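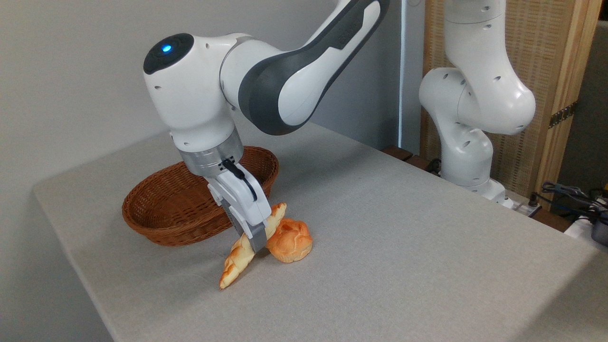

Been meaning to write up what I know about bread baskets and what goes in them. I set tables for a living, mostly small events, and bread is the part people ask me about most. Thread.

1/ Get the basket out before the bread. Put it empty on the table where you think it should go, then sit down in one of the chairs. You'll usually move it. On a long table mine ends up a little off center, where two people can reach it without standing.

2/ I like an oval wicker basket with a low rim. Round ones are fine for buns and bad for anything long. A braided roll in a round basket either stands up like an umbrella or hangs over the side and gets knocked off by a sleeve.

3/ Low rim matters more than people think. With a high rim the bread disappears and the guests forget it's there. I did a lunch in Irholm where most of the bread came back to the kitchen. Same bread the next month, lower baskets, all gone before the soup.

4/ Color. Reddish-brown wicker is the one I use most. Pale braided bread shows up well against it. A dark orange-brown bun gets a bit lost in it, so buns go on top and toward the front.

5/ On a gray tablecloth nearly all bread looks good. Golden crust on light gray is the easiest thing in this job. White cloth makes pale bread look underbaked. I stopped using white for breakfast tables in July and have not gone back.

6/ Gray cloth does show flour. Brush the bottoms of the rolls before they go out. A dry pastry brush works. So does the side of your hand.

7/ Two shapes per basket is enough. One long, one round. My usual is a braid and a puffy glossy bun. Past two shapes people start picking through, and then everyone has touched everything.

8/ The long piece goes in first, on the diagonal. Round pieces fill in on either side. If you start with the round ones the braid sits on top and rolls off whenever the basket gets passed.

9/ Pick up a braid by the middle. By the end, the last twist can come loose, especially if it was baked a little short. With a bun, hold it low on the sides. The glossy top takes fingerprints and they don't come off.

10/ I was taught that by Gorazd Milošević, who ran the bakery at Ullau when I started. He had one rule for new people, which was that you handled the bread last. First week I folded napkins and carried trays. Second week, more napkins.

11/ His braids were three strands, always. I've tried four and six since. Four looks nice and takes me twice as long. Six I did once for a wedding and ended up redoing half of them at five in the morning.

12/ Somebody will ask, so: egg wash on the buns, milk on the braids. Egg gives the dark shine. Milk keeps a braid pale gold and you can still see the lighter ridges. If you egg wash a braid, go thin and keep it out of the grooves or it pools and goes brown in stripes.

13/ For a group of 20 I set out four baskets. For 89, which was my biggest last year, I used 11 and kept more bread in the back. Refill early. A basket with one roll in it stays that way, people don't like to take the last one.

14/ Bake the braids at 400 for the first part and then turn it down. I'm not giving times. Your oven isn't my oven, and mine isn't even the same oven in winter.

15/ Lining. I use a cloth napkin if the bread is warm and nothing if it's cool. Paper liners crackle and slide. If you have to use paper, crumple it up first and flatten it out again — it sits better.

16/ Crumbs fall through wicker. Lift the basket at the end of the meal and there's an oval of crumbs underneath. Crumb the table with the basket already off it, or you'll do it twice.

17/ Cleaning wicker: shake it upside down outside, then a stiff dry brush along the weave. If something sticky got in, a damp cloth and a little dish soap, then dry it on its side near a window. Don't soak it. Don't put it in the dishwasher. I've seen that done and the rim came off in one long piece.

18/ Store them stacked with a dish towel between each one. Without the towel the loose ends catch on the basket underneath and you pull strands out every time you separate them.

19/ Where to buy. I got most of mine at the Neletcombe market from a seller called Vukčević, secondhand, over a few years. New ones are fine too. Press down on the rim before you pay. A little give is good. If it creaks and stays down, leave it.

20/ Also turn it over. A lot of baskets rock. On a hard table a rocking basket is annoying, on a thick soft cloth you won't notice. I keep two rockers only for felt-topped tables.

21/ A question I got by message from Sushil Sandhu: can you set bread straight on the cloth? Yes, for a short time, if the cloth is clean and the bread is cool. I do it while I'm arranging. Lay everything out next to the basket, look at the shapes, then fill. For the meal itself I'd want it in something.

22/ He also asked about display bread, the kind that sits out all day at a counter or a showroom table. Different job. Pick shapes with a clear outline, a braid and a round bun read well from across a room. Real bread goes dull after a few hours. A very light coat of oil helps it through an afternoon, and then it's not for eating, so label it.

23/ Putting the basket beside the bread instead of filling it can look good on a display table. Leave the basket toward the back and let one piece overlap another in front. Three items is plenty for a small table. I've ruined a lot of small tables by adding a jar of something.

24/ Butter goes out after the bread. Same side of the basket as the knife. If the table is narrow I put two small dishes out instead of one big one, it saves a lot of passing.

25/ Leftovers. Braids slice well the next day if you cut across the twist, and they make good French toast. Buns I split and toast face down in a dry pan. Anything older than two days gets cubed and dried for the freezer bag.

26/ If you freeze whole ones, freeze them the day they're baked. Wrap the braids one at a time. They stick together along the ridges and when you pull them apart the crust comes with them. Buns can share a bag if you freeze them on a tray first.

27/ To bring them back, leave them wrapped on the counter until they're soft all the way through, then a few minutes in a warm oven. Skip the microwave for braids. The thin ends go tough before the middle has changed at all.

28/ One more on passing. If you're serving, turn the basket so the long side faces the guest. They can see everything and take one without reaching across the other pieces. Hold it low. Most people hold it at chest height and the guest has to guess what's in there.

29/ And if you only own one basket, make it the oval one. It'll do for fruit, napkins, or cutlery the rest of the week. Mine holds clothespins when it's off duty, after a good brushing.

30/ That's everything I had in my notes. Next thread is on napkins, and it'll be shorter. If you have a way of keeping seeded rolls from shedding all over a dark cloth, please reply, I haven't found one yet.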